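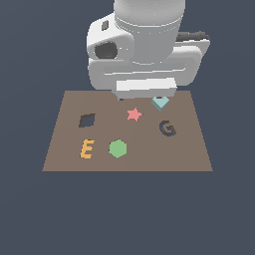
I'd seen all 19 episodes of *Telby* before I met the woman who wrote most of them, and I'd promised myself I wouldn't gush. I lasted maybe a minute (the finale wrecked me, okay?).

Mwende Owino just laughed and pushed a plate of samosas at me. "You're the second person to cry at me this week," she said. "The other one was my mother, and she was mad about the lighthouse."

If you haven't watched it, *Telby* is the fantasy drama on Weltside, set in a harbor town where the dead get one letter home a year. Owino wrote the pilot on night shifts at a hotel desk. "I had 1,512 pages of notes and no ending," she told me. "Hamisi read every page, poor man, and he said, cut the king. There was a king! He was in everything!"

Hamisi is Hamisi Wanyama, who directed the first season and plays the grumpy mailman Chege, a part he swears he never wanted.

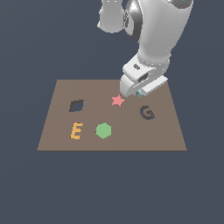
"We auditioned people for months," Owino said. "Then he read the lines in to help somebody out, and I thought, well, that's annoying, it's him."

I asked about the slow middle stretch, which I'll admit I struggled with. She didn't flinch. "Episode six is too long. I know it, my editor knows it. I fell in love with the boat."

Season two starts shooting in September. She wouldn't tell me if Chege gets his letter, and believe me, I asked four different ways. She did say the boat is coming back, and that this time it sinks early.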